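Saturday, and I'm still teaching a robot to deal with laundry. Well, teaching by hand: I squeeze the gripper, it records, and I try to move like something that only has two fingers. Harder than it sounds!

Goal for August is 200 good demos. I'm at 30, not counting the ones where I grabbed two layers at once (so many). 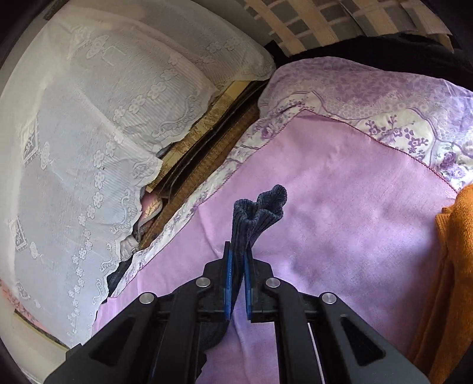
Ribbed knit, pinched between the blue pads.

Knits are my favorite so far. They bunch up and the pads get a decent bite. Smooth stuff on top of other smooth stuff? Ugh. I end up chasing it across the bed.

Simin Rahimi told me to slow way down on the approach, and she's right, my early takes look like I'm swatting flies. I give each one 5 seconds before closing now (counting under my breath, very dignified).

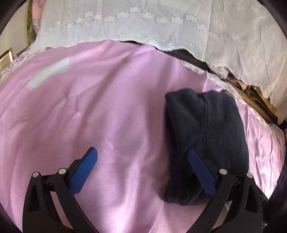

Last edited in August, 9:40 pm

Navy fleece on pink satin, fingers wide open. I like to have one pad touching the edge of the bundle before I squeeze. More demos tomorrow if my thumb forgives me. Anybody else on the Kotura build get a sore thumb??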